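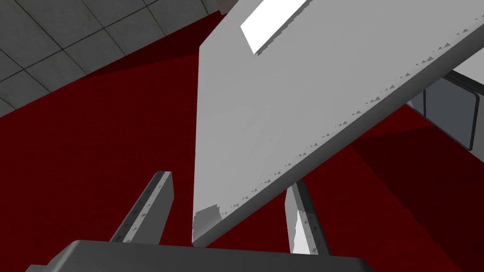

1/ The Sproģis problem, a thread

My great-great-grandfather came off the boat a Sproģis. By the time he reached Marville he was a Sprogis, a Sprogiss, a Sprogues and, in one tax roll, a Mr. Frog.

2/ I have spent the winter on the Mr. Frog branch. I regret to report that it is the best documented part of the family.

3/ Mr. Frog paid his taxes. Mr. Frog owned a cow. Mr. Frog signed a petition against a neighbor's fence. The man named Sproģis, meanwhile, left behind one baptism and a bar tab.

4/ For anyone starting out: the ģ is a soft sound, somewhere near the "d" in "duke" if you say it the fancy way. A clerk in a hurry hears that and writes down whatever he had for lunch.

5/ The Marville church register has 437 burials in the volume I need. The index lists 158 of them. I asked the parish office about the gap and was told the index was "mostly done." It was started before my mother was born.

6/ So I read all 437. In order. The handwriting changes halfway through and gets worse, then changes again and gets religious. One entry has no name at all, only "the tall one, from the mill."

7/ My family is not tall, so I moved on.

8/ Found him at entry 75 on the second pass. Second pass! I had gone right over him in February because I was looking for an S, and the S on that page looks like a fishhook with something on it.

9/ He's down as "Sprogis, laborer, of Brelon." We have never been of Brelon. Three generations of my relatives have spoken of Brelon the way other families speak of jail.

10/ Called my aunt. Long silence. Then: "Well, there was the Brelon business." There was, apparently, a Brelon business. She had to go because her soup was boiling over. It was 9:40 in the morning.

11/ Some of you asked what I use to keep track of all this. I use Stedance, the tree program that keeps asking if my great-grandmother might be her own sister. I click no. A week later it asks again, with more confidence.

12/ I also have a shoebox. The shoebox has never suggested anything.

13/ Small tip from this mess: write out every way a name could be misheard before you open the register, and keep the list next to you. Mine has Sprogis, Sprodis, Sprojis, Sprogue, Broggis, Prodgers. Add the silly ones. I left off Frog and it cost me a year.

14/ Second tip: read the witnesses. The same three people witnessed his marriage, his first child's baptism and the sale of the cow. One of them turns up in Brelon too, two houses over from his. I'd had her name in my notes the whole time, filed under "probably nobody."

15/ She may be his sister. She may be the Brelon business. The ages work either way, and I'm not telling my aunt until I've seen the marriage bond.

16/ The family Bible is no help on any of this. Somebody cut out the page with scissors, very neatly, and then pressed a fern in the gap.

17/ To the person who replied that the ģ proves we were minor nobility: he was a laborer with a cow — I have the receipt for the cow.

18/ The Brelon land books are only open mornings and you have to write ahead. I've written ahead. I signed it Sproģis, with the ģ, and the reply came back this afternoon addressed to Ms. Spragus.

19/ I've added Spragus to the list.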